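Zaidi two-armed shop assistant: our review after a trial month

We rent more tools than we buy, so when Binari offered the Zaidi on a monthly plan, I asked for it for our shop in Prurkstead. It is sold as a helper for small food shops: carrying baskets, tidying drinks, bringing orders to the counter. The price was 1429 pounds for the month, with delivery and one training visit included. I write this for other shop owners who are thinking about the same offer.

The delivery was on time, and the fitter from Binari was polite and patient. Setting up took 90 minutes. Most of this went on teaching the machine the map of our aisles, which you do by walking in front of it slowly. After that you connect a tablet and choose the jobs. The menus are clear, but the word "recover" is used for three different things and I still mix them up.

I gave it mainly the basket work. A customer sends an order in the morning, we fill the basket, and the Zaidi should bring it from the drinks side to the collection table. Our baskets are the usual plastic ones with thin wire handles, and I expected it to use the handles as a person does. It prefers the rim. It puts both hands on the near edge and lifts from there. 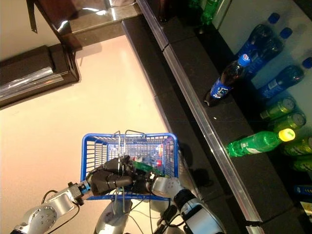 Basket lift beside the drinks shelf, both hands on the front rim.

With a light basket this grip is good. With a heavy one the far side goes down, and twice I had potatoes under the shelf. Binari told me that a grip by the handles will come with an update, but they could not give me a month for it. Until then I keep the load under 9 kilos, and I put the heavy things on the side near the machine.

The two hands on our unit are not the same model, one dark and one white. The dark one closes more firmly. The white one is better with soft packets, and it put bread down without marks, which I cannot say of all my staff. You can ask for a matching pair, but it costs extra and I did not see the need.

Picking drinks from the shelf is the weak side. Cans it takes well. Bottles standing in a row are also fine if there is some space between them. A bottle lying on its side is a problem: it tries, it pushes the bottle along, then it stops and asks for help on the tablet. In a busy hour I do not have time to answer, so I switched this job off in the second week.

Noise is low, a little like a fridge. Battery was enough for our morning and part of the afternoon, and it needs roughly 111 minutes to charge again. The cables between the body and the arms worry me, as they hang quite free. They did not catch on anything during the month, but I would like a cover there, also for cleaning.

Support by telephone was quick before lunch and slow after four o'clock. The printed manual is thin. The one on the tablet is much better, with drawings.

Would I rent it again? For December, yes, when we have many collection orders. For the whole year it is too expensive for a shop of our size. The smaller Corholm trolley costs less and carries more, but it has no arms and somebody must load it and unload it.

Good: careful with soft goods, quiet, easy to set up.
Less good: heavy baskets, lying bottles, open cables.

Related reviews
Corholm shelf trolley, second look
Label printers for small shops
Three hand scanners compared
Fridge door seals: which ones last

Contact us | Copyright Prurkstead Shopkeepers' Pages | Back to top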